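Brommont Shared Workshop
Members' Guides: Setting Up a Humanoid for Laundry Handling

This guide sets out the procedure for preparing a humanoid robot to handle clothing and household linen in the laundry bay. It applies to members who have completed the workshop induction and who hold a current booking for the bay. It replaces the notes issued in March.

Before you begin

Members should allow 30 minutes for preparation. The following items are required:

The bay key and the stop button, both signed out at the desk
The Cloltar cable kit
A set of practice garments in light and dark colours
A laptop with the Vekura control software installed

Two members must be present whenever the motors are powered. One operates the laptop; the other holds the stop button and has no other duty.

Step 1. Clear the floor

Remove stools, baskets and loose tools from the bay. Check every cable on the floor before the robot is brought in, and route each one behind the line of the feet wherever its length allows. A cable that must cross the floor should lie flat and should not be under tension.

Step 2. Check the arms

With the motors off, move each arm by hand through its full reach. The cable running along the arm should follow the joints without pulling. If it tightens at the wrist, release the nearest clip and allow more slack -- do not force the joint. Open and close the fingers of both hands in turn.

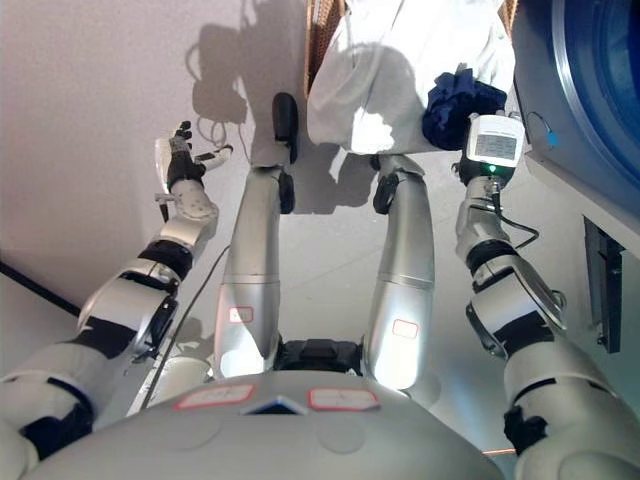

Step 3. Begin with one garment

Set the grip force to 9 in the Vekura hand menu. This value suits cotton of ordinary weight. Heavier items, such as towels, should be left until the member is confident with the controls.

Hold the garment up and let the robot close its fingers on the upper edge. Run the lift at the slowest setting and watch the lower edge of the cloth, which must stay clear of the feet. Should it catch, press the stop button before touching the fabric.

Step 4. Record the session

Save the log under the booking number and note any change made to the grip force. Members using the Texier fingertips should say so in the log, as the settings are not the same.

Closing down

Lower both arms, power off the motors and return the key to the desk. Faults should be reported to Apolline Picard, bay supervisor, on extension 312.

Last revised: 2025-08-08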